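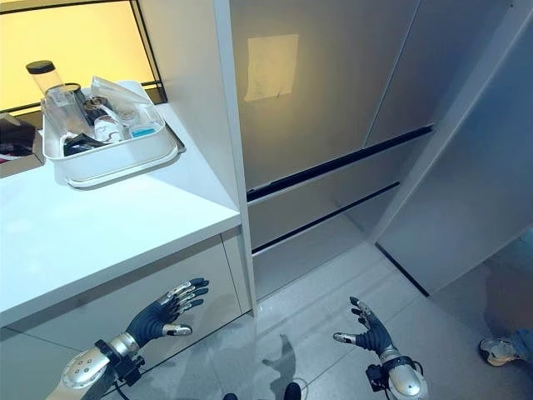
1/ ok kitchen corner thread. been putting this off since March. one white tray on the counter and EVERYTHING ends up in it

2/ the tray was supposed to be temporary lol. Igor Dvořáček said "just stick a tray there, you'll sort it by tonight." Igor. it has been more than 40 days

3/ contents so far: clear jar with a black lid (good, staying), a clear plastic cup, something dark folded up along the front, little blue and white thing, and so much crinkly clear plastic. why do I keep packaging. who is it for

4/ rule for today: 30 minutes, timer on, no scrolling. if it's plastic wrap it goes. not "might be useful" — goes

5/ jar gets a real spot. thinking the shelf by the stove. it's too tall for the tray anyway, sticks up over the rim and makes the whole thing look messier than it is

6/ somebody asked about the cabinet. it's the Koubek one, white, glossy top. shows every crumb but wipes down in 4 seconds so I forgive it. drawer is nice and deep. don't ask whats in the drawer

7/ fine. the drawer is takeout menus, 5 tape measures and the manual for a Wenia kettle I gave away

8/ no handles on the Omanholm version either btw, I checked. wanted something I could hang a towel on. gave up, towel lives on the oven door now

9/ floor tile is light gray, came with the place. at first I hated it, now I think it's the best thing in here. hides dust like a champ

10/ tip from my sister: empty the tray onto a towel first, wipe it, then only put back what you'd go looking for. sounds obvious. I have never once done it in that order

11/ timer check, 4 min left. plastic is all in the bag. cup in the sink. jar moved — looks great up there, should of done that weeks ago

12/ got a squirt of the Clulance lemon stuff on the tray, smells like a hotel lobby in here. window open

13/ plan is the tray stays but only for keys and mail. KEYS AND MAIL. screenshot this and send it to me when I start putting batteries in it

14/ drawer is next, maybe tonight after dinner. if anyone wants a tape measure lmk, will mail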